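Re: [fletdale-hall] Drawer unit in the side room
From: Magdy Tahiri
To: fletdale-hall list
Date: 2024-06-24

Tamara Ursu wrote:
> Hello all,
> Could someone tell me what is meant to live in the grey drawer unit now?
> I went to get the tea towels out before the sewing group and they weren't
> where they used to be. I also couldn't get the top drawer to shut. It goes
> most of the way and then stops. Is it broken, or is there a knack to it?
> If we need a new unit I have seen one for 49 pounds, but I don't want to
> spend the money if the old one can be put right.
> Also, can we please agree on what to do with leftover food?
> Tamara

Hello Tamara and everyone,

The tea towels are in the tall cupboard, second shelf down, on the left. I moved them when we had the kitchen floor done and should have written to the list then. Sorry about that. The cutlery went with them and is in the green tub.

I've had a proper look at the drawers. There is nothing wrong with the unit itself. The runners are sound on all three and the handles are tight. When I took the top drawer right out I found a folded raffle sheet and a teaspoon at the back, behind where the drawer stops. It must have been like that for a while, as the raffle sheet is from last September. With those gone it closes flush. The middle one was stiff as well, and a wipe along the runners with a dry cloth was enough to sort it out. Please don't oil them – the last time somebody did that, the fluff stuck to it and we were worse off than before.

So I would hold off on the 49 pounds. If we do want more storage later on, I would sooner have shelves over the sink than a second unit on the floor, because the pushchairs need the room to turn. 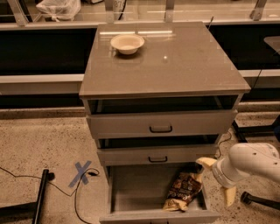
On what goes where, I'd suggest the following, and shout if you disagree.

Top drawer: pens, tape, scissors, the key for the radiators, the booking book.

Middle drawer: first aid refills and the spare bulbs. The first aid box itself stays on its hook by the door.

Bottom drawer: snacks for the children's sessions, sealed packets only. It is the deepest one and they can reach it themselves, which the Moya group asked for. Anything opened goes home with whoever opened it, or in the bin. We had mice at the Grenduvum end of the building two winters ago and I would rather not have them back. If a packet is crumpled and you can't tell whether it is full or not, pick it up and check before you shut the drawer on it.

The cream bowl can stay on top. People put their keys in it during sessions and it saves a lot of hunting about. It does want emptying at the end of each booking, though. I have 2 single gloves and a locker key with the number 71 on it, all of which came out of the bowl. If the key is yours, please let me know. It doesn't fit anything in the hall.

One more thing about the top of the unit. It marks if you stand hot mugs or the urn on it, so please use the worktop for those. A damp cloth is fine for cleaning, followed by a dry one. The cream cleaner under the sink is for the sink.

I can label the drawers when I'm next in. I have almost a full roll of the white tape left over from the coat pegs. If anyone has neater handwriting than mine they are welcome to do it instead – the tape will be in the top drawer.

Tamara, did you still want the folding table brought down for the sewing group? I can do it when I come to read the meter, but I'll need someone on the other end of it for the stairs.

Regards,
Magdy

--
fletdale-hall mailing list
To leave the list, send a blank message with the word "leave" in the subject line.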